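Which side of the plate does a lone fork go on?
Posted by Séverine Charpentier, 16 March 2024

Hello all, my mother-in-law comes to stay in June and I'd like to get our breakfast table right for once. We only use a striped placemat, a round white plate and a fork each, with a wooden-look tray beside them for bringing things through.

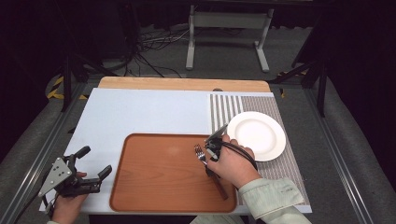 My husband says a fork on its own goes on the right because that's the hand you'd eat with, but I was brought up with forks on the left, always. Who wins?

Charalambos Xenos
You do, I'm afraid for him! Fork on the left, tines up, an inch or so from the rim — and bring the plate down towards the diner, so nobody has to stretch over the mat.
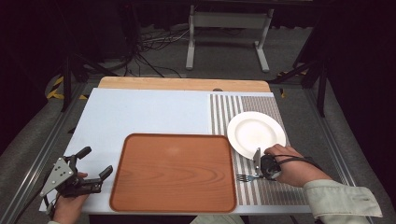 The one time I'd lay it sideways is for pudding, above the plate with the handle to the left, and even then only if there's a main course fork out already. Do keep the tray off the table once everyone sits down, you'll be glad of the elbow room.

Millet
we just put them in a jug and people help themselves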